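Two armies for Camirura, and one lost bridge

In June I promised myself that I will finish one army before I start another one. I have now two armies, and both are half finished. The new one is for Camirura, a small set of rules for battles in a river country. You need only 9 units on each side and the game is over in one evening.

We played our first battle last night at 400 points. I took the Raju hill clans, who are fast but run away easily. My opponent had the Tredico guard, slow men with long spears. My plan was to hold the bridge with my archers and send the riders through the ford.

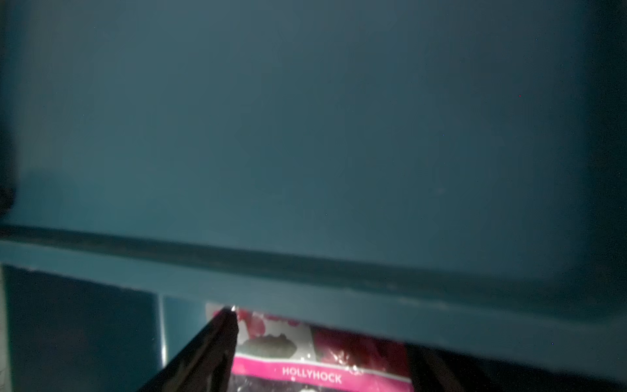 Cường Lưu thinks the plan was wrong from the start, and that archers on a bridge are a gift to any spearmen. He would put them on the hill and leave the bridge open.

Maybe he is right. My archers stood for two turns, then they failed their courage test and took the general with them. The riders did cross the ford, but they arrived when there was not much left to save. I lost by some 100 points.

The rules are clear in most places. Only the part about pushing back a unit on a bridge gave us trouble, and we read it three times. In the end we rolled a die for it, and I lost that too.
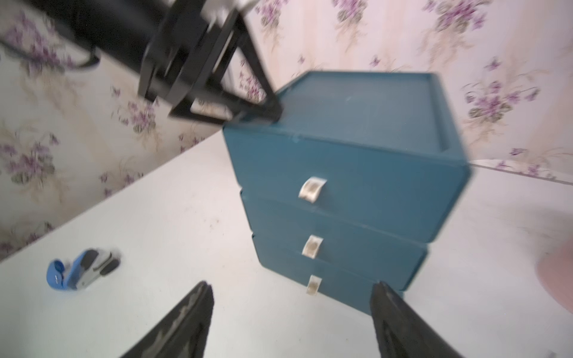
Next time

Khairul Khoo wants to try 900 points with the Stirard river boats. I must paint the boats first, and I have not yet chosen a color for the sails.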